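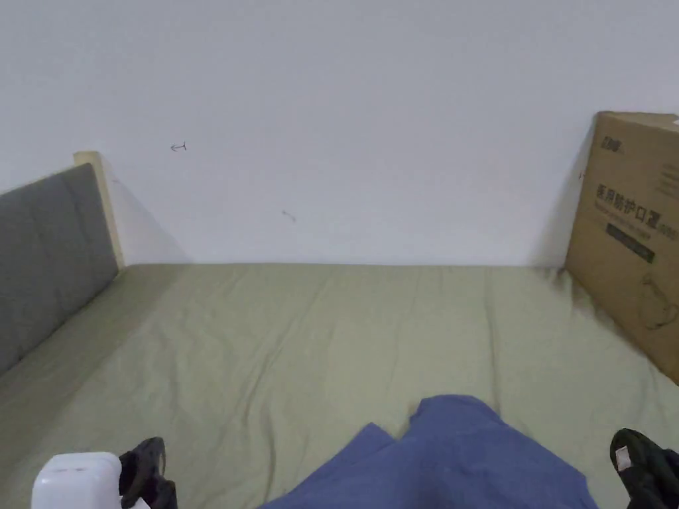 Last changed: 03/03/2025

Newsletter > Around the House > Beds and Linens

Filed under: Bedroom refresh

Our bed-making morning is back, and we can't wait! Nuria Tejada will be showing how to get a fitted sheet to sit flat when the bed is pushed up against a wall (her trick is to do both far corners first, then work toward yourself). Sage green is her favorite color this year, and next to a gray padded headboard and a pale wood post it looks wonderful — calm, but still cheerful.

We'll also talk about where to put the big cardboard boxes while you work. On the bed is fine for a minute, but expect creases where they sit!

The October morning drew over 196 people, so this time we're running 2 sessions at Fevwood. Bring one fitted sheet from home, any size, and come ready to tug.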